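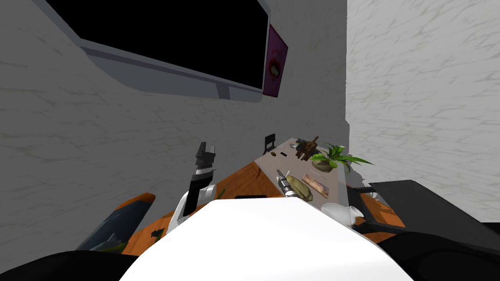 Nadhirah Simanjuntak

Print | E-mail

LALTUTCOMBE, 8/13/20 - Leltley Anglers Club needs boats. And drivers. The kids fishing day, called off in May, is back on for next month at Teseck Pond, and so far we have 15 boats promised for 30 kids signed up. One kid per boat plus a parent this year, so that's only half of them on the water.

Bank fishing stays open to all ages. Rods and worms provided, bring your own life jacket if you have one. Lunch is bagged, no grill. Entry is free but the club is out $300 for trout allready, so donations welcome at the bait shop counter.
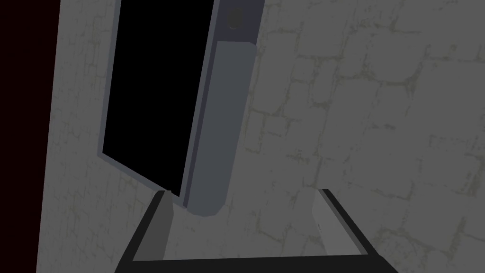 Sneha Grewal said the date will hold even if more boats don't turn up. "We'll run two shifts if we have to, morning and after lunch. I'd just rather not send the little ones home at noon."

Boat owners, any size with a working motor. Call the club, extension 913, evenings best. Leave you name and the boat length. Sign up sheet also at the ramp.

Print | E-mail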